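3.2 Finger covering and its upkeep

The arm used in the dishwashing trials was set up in the kitchen corner of the Nernmont site and stayed there from the first dry runs until the end of the study. Its parallel gripper came with bare fingers. These did well on boxes and bottles but slid on glazed bowls, and in two early runs they chipped a rim. We tried a set of molded tips from Bednarek first. They were too thick to go between two bowls standing close together in a basin, so we went back to the bare fingers and wrapped them by hand. All results in Section 4 were obtained with wrapped fingers.

The covering is put on in layers from the base up, and each finger is wrapped separately. The wrap has to stay thin on the inner faces. If it builds up there, the gripper controller reads the fingers as closed too early and stops short on thin rims. We set the closing force once, with the Tratov control software, and left the value alone after that. After each new wrap the closed position was taught again, five times in a row, and the middle reading was kept.

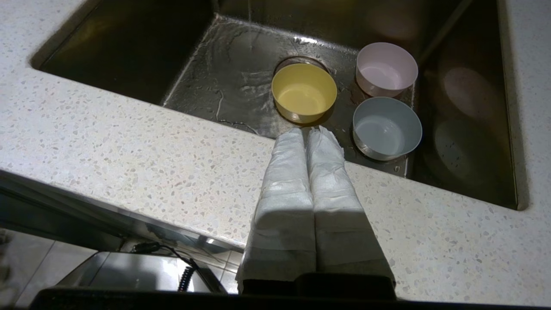

Reach into the basin was the second matter to settle during setup. The base was placed so that the fingers could come over the front of the counter and tip down toward the drain without the housing touching the countertop. This left little room on the near side. With three bowls in the sink, as in Figure 2(a), a bowl over the drain such as the yellow one lies almost straight ahead of the fingers, while the pink and gray-blue bowls to the right call for a turn of the wrist. We kept the wrist turn slow on this side. The cable was given a coiled section long enough to follow the arm through the full turn, and its length was checked by hand before power was switched on.

Water was the main cause of trouble with the covering. A wrap that has been wet and has dried again is stiffer than a fresh one, and it tends to lift first at the lower end, where the fingers meet the mount. We therefore added a short inspection to the daily routine. The arm is driven to a fixed pose clear of the basin, the fingers are closed, and the operator looks at the wrap through the wrist camera before touching it. The same pose is used each time so that views from different checks can be compared side by side.
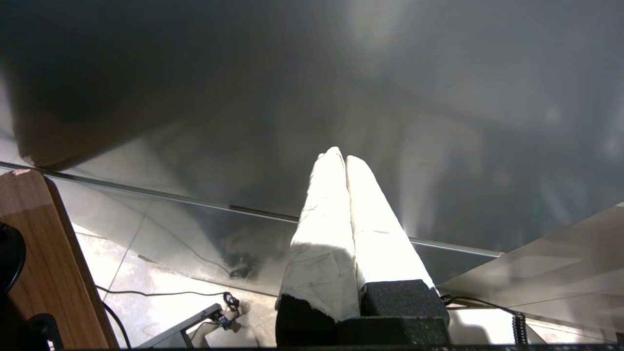

The operator then opens and closes the gripper twice at low speed and watches the gap between the fingers. A wrap that has shifted shows up as a tip that meets its partner too early. When this happens the tip is pressed flat by hand with the drive off, and the closing test is repeated. If it fails a second time the finger is wrapped again from the base.

We logged each check on a paper sheet kept next to the controller. The sheet has one line per check and lists the operator, the state of the tips, the state of the lower ends and the action taken — most often none. Daithí Ó Dubhghaill did the larger part of the checks and all of the rewrapping, which removes one source of variation but also means that we cannot say how much the result depends on the person doing the work.

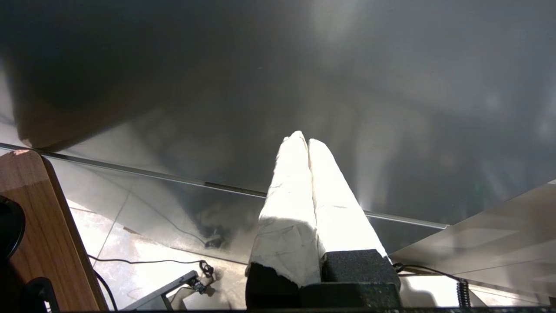
The black blocks under the fingers were left in place throughout. They do not need to come off for a rewrap, and taking them off would mean setting the finger spacing again. Screws in the gripper body were checked with a Wareck torque driver when the covering was replaced and at no other time.

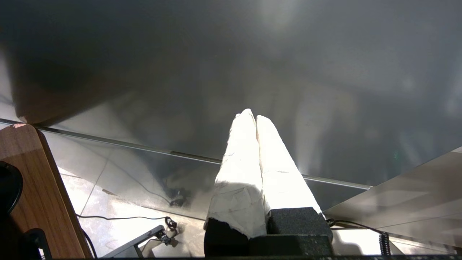 Deciding when to replace a covering took more care than the wrapping itself. Our first rule was a fixed limit of 400 grasps, but this threw away some wraps that were still sound and kept others too long. From April on we used the state of the covering instead. Creases alone were not counted as wear. A torn lower edge, like the one at the base of the left finger in Figure 2(d), was noted on the sheet and watched, but the finger stayed in use as long as the tip was whole and the closing test passed. A tear on an inner face meant a new wrap before the next run.

Figure 2. Wrist camera views of the wrapped fingers: (a) over the front of the sink; (b)–(d) closed and clear of the basin.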